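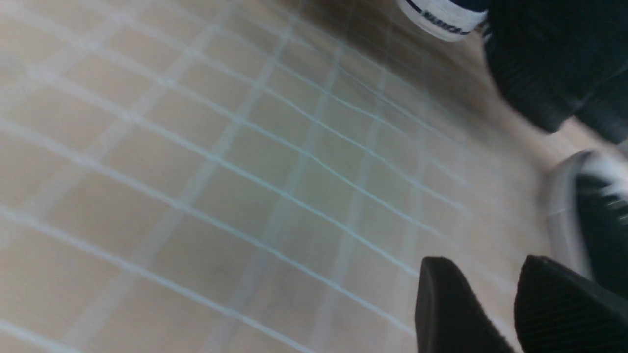
*Sol beige, petits carreaux, lignes presque blanches, et une chaussure noire à semelle blanche dans le coin.*

## Baskets en toile et sol clair : comment je m'en sors

On m'a demandé plusieurs fois comment je faisais avec un sol pareil, alors je mets tout sur une seule page, ce sera plus simple que de répondre à chacun. Je précise que je ne suis pas maniaque (ma sœur vous le confirmera en riant très fort), mais j'aime bien enlever mes chaussures en rentrant et marcher en chaussettes sans ramasser trois cailloux au passage.

J'habite à Nommont depuis 18 ans, et le chemin jusqu'à l'arrêt de bus est une longue bande de gravier blanc. Dès septembre, avec la pluie, ça devient une sorte de pâte qui colle aux semelles. Donc les deux sujets, chaussures et sol, chez moi c'est le même sujet !

### D'abord le sol

Je balaie à sec avant toute chose. Si on passe la serpillière sur du gravier fin, on frotte la saleté dans les lignes et on y est encore à 8 heures du soir. Un balai à poils souples, en suivant le quadrillage, d'abord dans un sens puis dans l'autre. En biais ça va plus vite mais ça laisse toujours des grains, j'ai essayé.

Ensuite de l'eau tiède avec très peu de savon noir : 2 cuillères à café pour un seau. Pendant des années j'en ai mis une bonne giclée, à l'œil, et je me demandais pourquoi mon sol collait... C'était le savon, évidemment. Si le vôtre est déjà poisseux, faites un ou deux lavages à l'eau claire et vous verrez bien.

Pour les lignes claires, j'utilise une vieille brosse à dents et du bicarbonate mouillé, en pâte. On étale, on va boire un café, on frotte, on rince. Sur un revêtement souple ou imprimé j'irais beaucoup plus doucement : une éponge, pas de brosse dure, et un essai dans un coin derrière la porte. Et jamais de javel chez moi, l'odeur me donne mal à la tête pour la journée.

Les traces noires de semelle partent avec une gomme blanche d'écolier. Ça paraît idiot mais essayez ! Une petite goutte d'huile sur un chiffon marche aussi, à condition de bien laver derrière, sinon bonjour la glissade.

### Les baskets en toile

Pour moi une paire en toile noire se lave à la main, point. J'ai passé les miennes en machine une fois et je les ai ressorties avec le bord décollé sur le côté, j'étais verte. Maintenant je retire les lacets, je tape les semelles l'une contre l'autre dehors (pas à la fenêtre, pardon à la voisine du dessous), et je brosse la toile à sec avec ma petite brosse Cudar, celle qui sert aussi pour les champignons. Enfin, j'en ai deux maintenant, rassurez-vous.

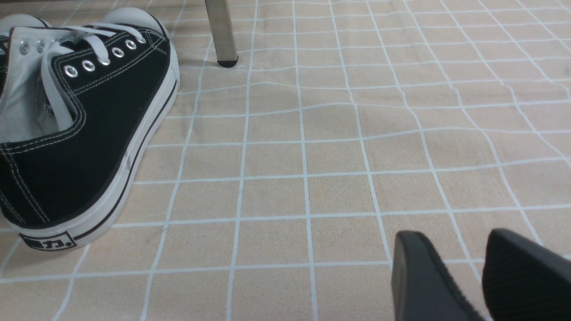

Le plus pénible à nettoyer, dans ce genre de chaussures, c'est tout ce qui est blanc. La toile noire pardonne beaucoup, un coup de chiffon humide et on n'en parle plus. Mais il faut s'occuper du bout arrondi, de la bande de la semelle et de la languette, et sur un modèle comme celui-ci il y a en plus des surpiqûres blanches au bord de la toile, qui retiennent la poussière dans chaque point. Là je prends la brosse à dents, presque sèche, et j'avance le long de la couture par petits coups. Pour le caoutchouc, même pâte de bicarbonate que pour le sol, en évitant de déborder sur le noir parce qu'en séchant ça laisse des auréoles blanchâtres. La rayure noire de la semelle ne craint rien, on peut passer dessus sans viser.

Les œillets en métal, je les essuie toujours bien à la fin. Sun-ja Ok, qui tient la cordonnerie près de la mairie, m'a montré un jour une paire où ils avaient fini par rouiller et tacher les lacets autour. Depuis je passe un coton-tige dans chacun, oui, un par un, en écoutant la radio. C'est assez reposant en fait.

Les lacets blancs plats vont dans un bol d'eau très chaude avec une pincée de percarbonate. Deux heures, parfois la nuit entière si je les oublie. On rince longtemps, et on les fait sécher à plat sur une serviette, bien étirés, sinon ils s'enroulent sur eux-mêmes et on a l'air d'avoir des ficelles aux pieds. Attention, le percarbonate c'est pour les lacets ! Ne le mettez pas sur la toile noire, elle vire au gris.

### Le séchage

Pas de radiateur, pas de plein soleil. Je bourre les chaussures de papier (essuie-tout ou papier de soie, le papier journal a déjà déteint sur ma doublure blanche et je ne m'en suis jamais remise) et je tire bien la languette vers le haut pour que l'air entre. Je change le papier au bout de 3 heures, et puis je laisse jusqu'au lendemain. Si ça sent encore un peu l'humide, encore une journée. Remettre des baskets pas sèches, c'est la garantie de devoir tout recommencer.

### Où les poser

J'avais acheté une étagère Homik en métal, très jolie, et il fallait se plier en quatre pour attraper la rangée du bas. Elle est partie sur le balcon avec les pots de basilic. Maintenant les chaussures vont par terre, par paires, à côté d'un meuble à pieds hauts pour pouvoir passer le balai dessous. Prenez des pieds avec des embouts en caoutchouc, ou ajoutez-en, ça coûte trois fois rien en droguerie. Un pied en métal nu sur un sol clair, ça marque, et cette trace-là même la gomme n'en vient pas à bout.

Pensez à soulever ces embouts de temps en temps. Il y a toujours un petit rond de crasse dessous, et plus on attend plus il s'installe. Je le fais quand je change les draps, comme ça je n'ai pas à m'en souvenir.

Mon ami Dae-han Joo met un plateau de four usagé sous les chaussures mouillées, avec des galets dedans. Je trouvais ça affreux et puis j'ai copié, avec un vieux plateau de service Yeo que je n'utilisais plus. L'eau reste dans le plateau, la boue aussi, et je vide le tout dans l'évier du garage. Sans les galets, par contre, ça glissait trop sous mes pieds et sous ceux du chat.

Pour l'imperméabilisant en bombe, je n'ai pas encore d'avis. J'en ai mis en septembre sur une seule chaussure pour comparer, et ensuite j'ai oublié laquelle. Je recommence avec une étiquette dedans et je complète la page.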